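Can a machine put the spices back yet?

I have been asking people the same question since November, and I ask it at dinner, so I apologize to everyone who has eaten with me. Which chore would you hand over first? I don't mean the one you hate most. I mean the one you think a machine could do tomorrow morning, in your house, with your stuff lying where it lies.

Almost everyone says dishes or laundry. My friend Roxana Dobre said "putting things back," and I have been chewing on her answer ever since, because I think it's the best one I've heard and also much harder than it sounds.

Some background for new readers. I spent 15 years running the packing end of a small shop that made kitchen fittings, and I now write this blog and fix other people's shelves. I'm no engineer. I do love watching machines pick things up, though, and I'll happily lose a whole evening to a clip of an arm trying to hang a mug on a hook. When the mug goes on, I cheer. My neighbors have stopped asking.

On the shop floor, the answer to "can they do it yet" has been yes for ages, as long as you let the machine have its way. We had a line where one arm moved drawer runners from a tray to a box. Same tray, same box, same spot, all day long. It was wonderful at it! Then Jaanus Stankevičius, who ran the second shift, swapped the tray for one that was a little deeper, and the arm spent its first hour closing on air. A person would have reached down a bit farther and never thought about it again.

That little bit farther is what I find so exciting right now, because the newer machines are getting it. You can move the tray. You can turn the part sideways. Some of them look, try, miss, look again and get it, and if you've ever stood beside the old kind you know how strange and lovely that second try is.

So back to Roxana and putting things back. Think about a countertop caddy, the sort that holds jars or bottles up top and has small compartments or hooks lower down. You use the thing every day. You take something out, you set it down wherever there's room, and at some point before bed somebody returns it. I do this with one hand while talking on the phone. I tried paying attention to it last week and got quite a shock at how much was going on. 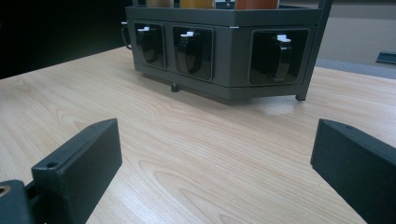 First you have to find the thing's home, and homes in a real kitchen are a matter of local custom. Then you have to get a hold on it that still works when you arrive. If you grab a jar by the lid, fine, it drops in from above. If you grab it low, your fingers hit the rim before the jar is down. People switch grips halfway without noticing. A machine with two fingers has to set the jar on the table, let go, and pick it up a second time, and the good ones have begun to do exactly that, which made me sit up in my chair the first time I saw it.

Shiny surfaces are another one. A polished table throws the light back, a black strap against a dark background hardly shows at all, and clear plastic is a misery. Jaanus used to put a strip of masking tape on any part the arm kept losing. I still think that's one of the smartest fixes I ever saw, and it cost us a roll of tape.

And then there's the pushing. When I slide something into a snug slot I press, feel it catch, wiggle, and press again. It's all in the fingertips. Plenty of machines do this part mostly by eye, and they do it better than I would with my hands in oven mitts, which is the closest comparison I can make. (I tried. I used two wooden spoons as well. I got one jar home and knocked over the pepper.)

I wrote to Maarja Paju about all this. She teaches evening classes in machine maintenance and has more patience than I do. Her view is that I'm asking the wrong thing when I ask whether a machine can do the chore. She wants to know how many times in a row it can do it before someone has to come into the room. Her own bar for a kitchen is 40 without help. "If I have to watch it, I might as well do it," she wrote, and I can't argue with her.

By that measure, here is my own scorecard, worth what you paid for it.

Vacuuming a floor with nothing on it: yes, and it has been for years.

Moving identical parts between two fixed spots: yes, go ahead, have a coffee.

Returning a few known items to a known caddy on a clear table: very nearly. I'd let it try while I was home.

The same job on my counter at six in the evening, with onions out and the mail on top of everything: no. Ask me again in 3 years.

Folding a fitted sheet: I can't do this one either.

I moved "known items, clear table" up a whole step since my last scorecard, and I was grinning when I typed it. Small tidy jobs are how I learned the shop floor too. They gave me one bin to sort, and when I could do that bin they gave me the one next to it.

Roxana, by the way, has changed her answer. She now wants a machine that finds the lid that goes with the container. I told her we should be realistic.

If you've got one of these arms working at home or in a shop, and it does something dull really well, write and tell me about it. I'd especially like to hear about the misses, and what you did with the tape.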